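Harasym extends Mirine worktop oil to rental housing maintenance

ILTGATE – Harasym will supply its Mirine worktop oil to property managers in bulk containers starting in December. The product has so far been sold only through kitchen retailers. The bulk format holds 20 liters and is intended for maintenance teams that refinish wooden counters between tenancies.

Mirine is a plant-based oil with a low wax content. It is applied in 2 coats with a lint-free cloth, and excess oil is removed before each coat cures. The formula is unchanged from the retail version. Surfaces must be sanded, free of dust and fully dry before the first coat. Old varnish has to be removed completely, as the oil does not bond to sealed wood. 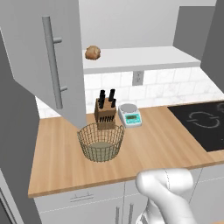 Kitchen visualization with light wooden countertop, wire basket and knife block.

The bulk format follows a trial with the housing operator Vuvalura, which used the oil in 127 apartments in the Iltgate area. Maintenance staff recorded drying time, oil use per counter and the condition of the wood around sinks. Vuvalura has added the product to its standard refinishing schedule.

Containers are fitted with a metering tap and a resealable vent. Printed instructions cover sanding grades, storage and the disposal of used cloths, which must be soaked in water and laid flat to dry outdoors – oil-soaked textiles can self-heat if left folded or bundled.

Orders are handled by the Harasym trade desk in Iltgate. Safety data sheets and sample packs are available on request. Retail sizes remain on sale through existing outlets.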